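Notebook, February — Tendness laundry kit, trial week two
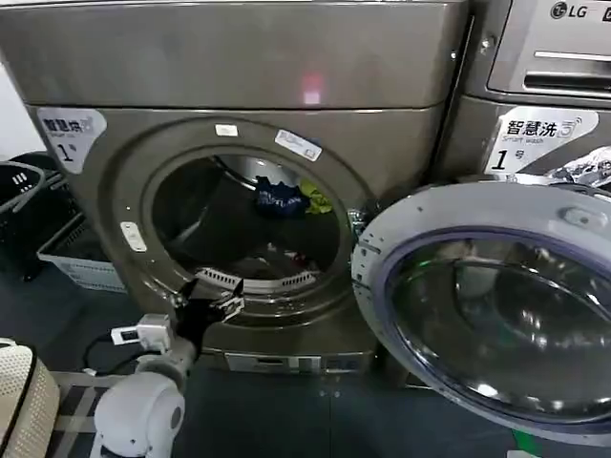
Does the Tendness kit come ready to unload a washer, or do we have to teach it ourselves?
It comes with a starter skill for front loaders, and you teach the rest on site by guiding the arm through your own machine.

OK, so where are we. Reginald got the Dosotholm people on the phone this morning and they finally sent the newer software, so I spent the hours before lunch reloading everything (the installer still asks for the license key twice, drives me nuts). The starter skill now begins from a low approach, jaws out in front of the bottom lip of the drum, and I like that much better than the old one, which came in high and made me nervous about the door glass.

Teaching went fine! I recorded 416 guided pickups for the small-cloth set and kept 363 after throwing out the ones where I bumped the stop or changed my mind halfway. Small stuff up against the drum wall is still my big question. The lifters bother me too — I set a keep-out zone around the bottom one and the planner got so timid it barely wanted to go in. Made the zone smaller, much happier. Settings are saved as "lip low 2" if anybody wants to try them.

Price, for Lucinda, who keeps asking: 3,492 for the kit with gripper and wrist module, plus 528 a year for support. Uker quoted us less for theirs but you have to write your own drum skill from scratch, and I don't have the month for that. The team over in Lund has had the Tendness one longer than we have, so I've asked them how the jaw pads hold up with damp cotton. No answer yet.

Gripes so far: the manual has one page on cable routing and it's for a different arm. The app forgets the drum depth when you close it. Write it down!

Still to do: towels, one long sleeve test, and ask Dosotholm if the support plan covers pads or only the motors. Reginald has the spare pads in his drawer.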